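Toy Library > Borrowing > Questions about returns

Returning toys to the Vuvenik Toy Library: your questions

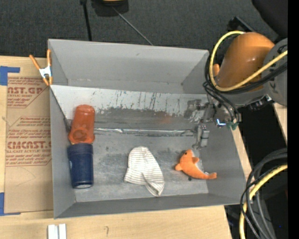
Where do I leave the toys when I come back?
Put them in the gray bin on the table. Please do not put them on the shelf yourself. Every item must be checked first, also when your child did not play with it.

Can cups, hats and plush animals go in together?
Yes, if they are clean. An orange dolphin next to a knit cap and two cups is a normal return for us. Only puzzles must stay in their own bag.

How do I wash a plush animal?
By hand, with mild soap. Let it dry fully before you bring it.

The bin looks scratched. Is it dirty?
It is old and has many marks which do not come off anymore. We wipe it with soap after each opening day.

I lost one cup from a set. Must I pay?
For one missing piece you pay nothing. If 3 or more pieces are missing, we ask you to replace the set.

How long can I keep the toys?
You can keep them for 16 days. In February we allow one more week, as many families are sick then.

How many toys do you have?
We have 544 at the moment. We hope to come to 600.

May I give you toys that we do not need anymore?
Yes, but please write to Oriana Villalba before. We cannot take toys with batteries.

Contact: Oriana Villalba, Vuvenik Toy Library | Updated May 2, 2022 | Back to top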